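Course: Household Textiles, Level 1
Handout 6: Sorting and storing small soft items
Prepared by Nuwan Rathnayake, Prisstead Adult Learning Center. Revised 28/12/2020.

## 1. What this handout covers

In the previous class we worked with large flat textiles (sheets, towels, curtains). Now we pass to the small ones: hats, gloves, hair accessories, cleaning cloths, sponges and paper tissues. In many homes these live together in one drawer, and after some months it is difficult to find two gloves of the same pair.

Please read sections 2 to 4 before the practical class. Section 5 is for the homework.

## 2. First step: put everything on a table

Empty the drawer or the box completely. It is tempting to sort inside the box, but then the small pieces at the bottom stay where they are. Use a table with a cloth on it. A smooth wipeable cloth is best, because lint and crumbs can be cleaned away at the end.

At this moment you do not need any order. Only spread the items enough that each one can be seen and touched. If a piece is crumpled, leave it crumpled until you know what it is.

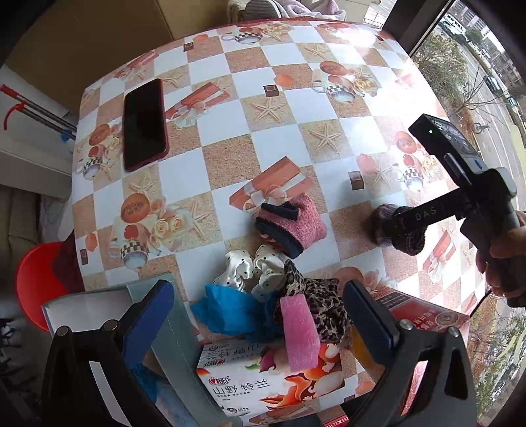 *Fig. 1. A mixed group before sorting: satin, knit, leopard-patterned cloth, a fuzzy pink block and a pack of tissues.*

Look at the figure and decide which surfaces you would handle in the same way. The shiny fabric with the small dots and the knitted item do not belong in one pile, even if both are small and both are soft. Satin catches easily on rough things. Knit stretches if something heavy lies on it. Tissues are paper and should stay in their package, away from any item which may be damp.

## 3. Sorting by material, then by use

We sort two times. The first sorting is by material:

- **Knitted:** hats, gloves, scarves, wrist warmers
- **Smooth woven:** satin and similar fabrics
- **Cloths:** printed or plain, for cleaning or for wearing
- **Sponge-like and fuzzy things**
- **Paper:** tissues, napkins

The second sorting is by use. Inside the knitted pile, for example, separate what is worn on the head from what is worn on the hands. Delia Sepúlveda, who teaches the evening group, prefers to begin with use and to check the material later. Her way is quicker for a family with children. You may choose, but do not mix the two methods in the same session.

Some pieces will be difficult. A fuzzy item can be a toy, a duster or a part of a costume. Put it aside and ask the owner.

## 4. Knitted hats

Hats need more attention than gloves, for they have a shape to keep. Turn each hat with the opening up and look inside. Many winter hats have a lining of a different material, and the lining usually decides how the hat may be washed. Read the label if there is one. If there is no label, we treat the hat as delicate: cool water, a little liquid soap, no wringing.

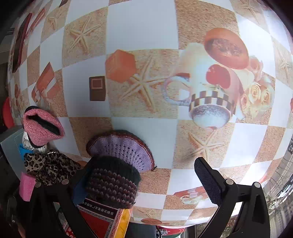 After washing, press the hat between two dry towels and let it dry flat. Do not hang it by the top. A pompom, when there is one, takes longer than the rest, so check it with your fingers before you put the hat away.

For storage there are two possibilities:

1. **Nested.** Hats of similar size go one inside the other, the thickest outside. Good for a shelf.
2. **Flat.** Each hat is folded once at the middle and laid in a shallow box. Good for a drawer. Lined hats should be folded loosely.

In the classroom we use Leiva boxes, size 30, but any clean box with a lid will do. Write the contents on the short side of the lid.

## 5. Homework

Choose one drawer or box at home and sort it as explained. Bring a page with:

- the list of your piles after the first sorting
- the items you could not place, with one sentence for each
- the type of storage you selected for hats and gloves

Trinidad Orellana will collect the pages at the beginning of the class. The sorting should not take more than 90 minutes. If you have no hats at home, borrow from the practice material in cupboard 1353 and write your name in the notebook there.

Reading for next time: the chapter on wool care in the course book, until the table of washing temperatures. We will continue with scarves and shawls.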